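3.2 Collecting the microwave demonstrations

The Triltholm set was meant to be simple. We picked opening, loading and closing a microwave because every reviewer has done it before breakfast, and because the task punishes sloppy wrists. By the end of October the operators had recorded 1322 episodes with the two-handed setup, and had strong feelings about doors.

An episode starts when the operator calls it and stops when the hands are back at rest. We kept 1033 episodes for training. The others were dropped for missing data, for clocks that drifted apart, or for an operator forgetting which hand was left — a failure our model has since learned to reproduce without any help. Head and chest views are stored separately and matched by time stamp in Flolano, our logging tool.

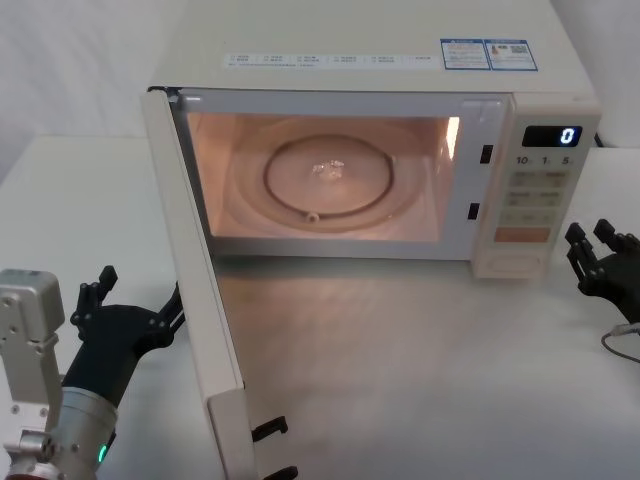
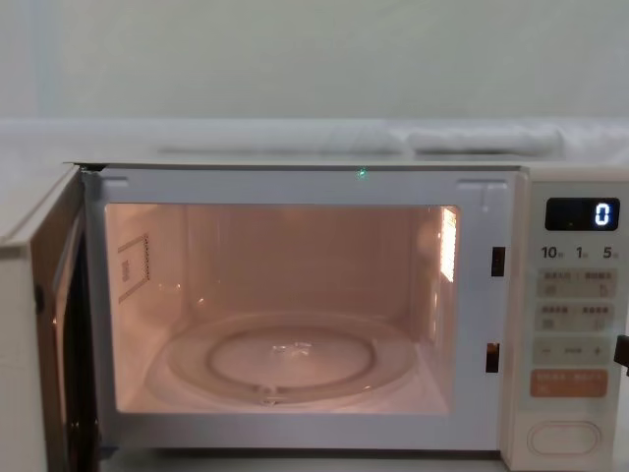
Figure 4. The microwave with its door open and the interior lit.

Why not collect the examples in simulation? We tried that first, in Modosen, and got 800 clean episodes in which the door swung like a door in a brochure. A policy trained on those pulled far too gently on the real one, so we went back to paying people to do it by hand.

Each kept episode was then labeled with three phases: reach, contact and release. Two annotators worked apart and compared notes afterward. They agreed on contact nearly always and on reach hardly ever, so reach is left out of the scores in Section 5.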